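Olard opened its doors in April, and I went, mostly for the free coffee. Melaniia Zinchenko ran our tour and warned us that the robot was "having a snacky day." It had been handling chips since morning, so I felt we had something in common.

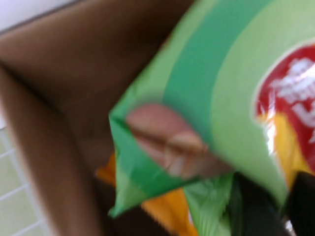

Wrist-camera view at the packing station: green bag, cardboard box, one human thumb.

The target was 200 bags an hour. We stood there for 20 minutes and I can report that my mother packs groceries faster, with commentary. Still, I couldn't look away. A man next to me whispered "come on, buddy" to the arm, twice.

I asked Melaniia if it ever crushes the chips. She said 2 bags that week, and changed the subject to parking.

We use cookies to improve your experience. Accept | Manage settings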